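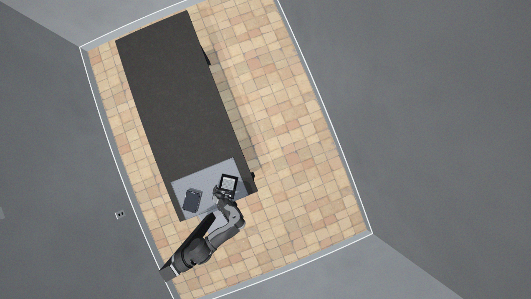

Tips for a long weekend of visiting

Roll clothes for the car and stand them on end in the bag, so you can find a shirt without unpacking.

Freeze two water bottles the night before. They keep sandwiches cold for a drive of over 3 hours and you can drink them later.

Put event tickets and barn or parking passes in a zip bag in the glove box.

For dusty boots, let the mud dry, then use a stiff brush. Saddle soap comes after that. Stuff them with newspaper overnight and change it once.

Guest towels go on the bed. Ratih Kusuma adds a spare phone charger, and I do that now too.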